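Wednesday notebook, textile room, Grurnthorpe
Apr 20, 2022

Continuing the rubbing test on used denim. The question is still the same one: how much color goes out of old indigo cloth onto white cotton, and if a salt and vinegar soak before washing changes anything. My opinion is that vinegar does nothing, but Hamish Semple asked for numbers, so we will make numbers.

Washing was done yesterday with Trerkex powder, 51 g per load, no softener. The second load went in with too much cloth and I repeated it. Please do not use the results marked 2A, only 2B.
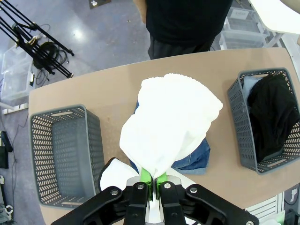

Rubbing, dry

Machine is the old Negri with the felt head. I set 3,000 strokes for each sample and changed the white cotton after every sample. The counter jumped once in the morning, I went back to zero and began the sample again. The dark cloth gives more color than I expected after so many years of use. Soaked and not soaked look the same to my eye, but I will wait for the gray scale reading in daylight. Our lamp makes everything a little yellow.
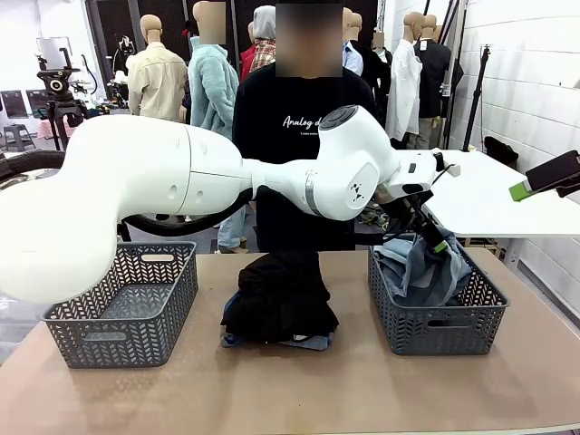 Hamish wants also a reading on the inside of the waistband, where the indigo is protected from the sun. It is a good idea but the cloth there is double and the felt head does not sit flat. I will try with the small clamp, and if it moves I leave this part out of the report.

Cutting

Best place for a flat sample is the back of the leg, below the pocket. Seams must be outside the rubbing track. The Harkon shears need sharpening, they pull the weft threads out – I lost one good sample this way.
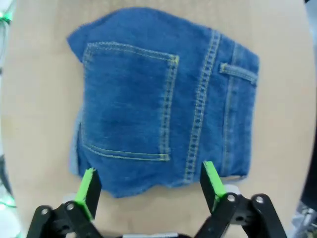
Back piece with patch pocket, gold double stitching, edges ragged.

Rubbing, wet

Cotton squares wetted with tap water and pressed between paper. I had 61 squares in the box and they should be enough until June. Wet rubbing always gives more blue than dry. I did 5 samples before lunch and the paper was already finished.
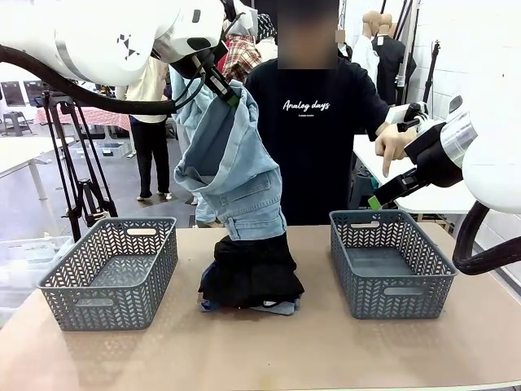
For the faded cloth I would like a separate table. Mixed together with the dark one, the average says nothing useful. Hamish does not agree yet, we speak again when he has read 2B.

To do:
order blotting paper
sharpen shears
ask who has the second gray scale
write soak time on the sample bags (I forgot on three of them)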